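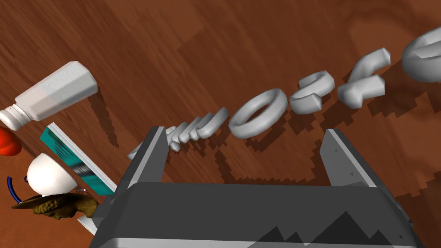

Render: two-finger gripper, wooden tabletop

1/ Notes on how the Britanum League will seed its play-offs this season. The tie-break rules were rewritten in April and the new text is harder to read than the old one. Going through it clause by clause.

2/ The basics are unchanged. 12 clubs, home and away, two points for a win and one for a loss. A forfeit gets zero. Top eight go through, first plays eighth, second plays seventh, and so on. Quarter-finals are best of three with the higher seed at home for games one and three.

3/ Old tie-break: head-to-head record, then head-to-head points difference, then overall points difference. Simple for two clubs. For three or more, the old text never said whether you started again from the top once one club had been separated.

4/ It mattered last season. Ciltmont, Vasseur and Bimis finished level for fourth. Each had a 2-2 record in the games between the three. Ciltmont had the best points difference in those games and took fourth. Nobody disputes that part.

5/ Vasseur and Bimis were then left over. On the mini-table of three, Vasseur had the better difference. On their own two games, Bimis had won both. The league office read down the mini-table and gave Vasseur fifth. Bimis appealed and lost.

6/ New clause 9.4 settles it. Once any club is separated, the clubs still level go back to the first criterion, counting only games between themselves. Under that wording Bimis would have been fifth and Vasseur sixth.

7/ Clause 9.5 is new as well. Margins are capped at 20 for tie-break purposes, in head-to-head and overall. A 34-point win goes in the book as 34 but counts as 20 if you end up level with someone.

8/ Overtime: the margin used is the one at the final buzzer, same as before. There was a proposal to record overtime games as a margin of zero. It isn't in the published text.

9/ Player eligibility has moved too. To appear in the play-offs a player must be registered before round 16 and must have played in at least five league games. The minutes threshold has gone. Aurélien Delorme played 858 minutes for Vasseur last season, so he would have qualified under either version.

10/ Clémence Hoarau asked about venues. The minimum capacity for a quarter-final is 1000, seated. Ciltmont's hall is listed at 1499 and is fine. Clubs below the line can apply to use another hall up to 40 km away, but the application has to be in before the last round.

11/ One gap remains. If clubs are level on every criterion, 9.7 says "drawing of lots" without saying who draws or when. The old rules put it at noon on the day after the final round.

12/ Correction to 7: the cap applies to league games only. Cup meetings between the same clubs don't count towards head-to-head at all, see 9.2.

13/ I'll post the table with capped margins after round 11. Capped figure in the last column, uncapped next to it.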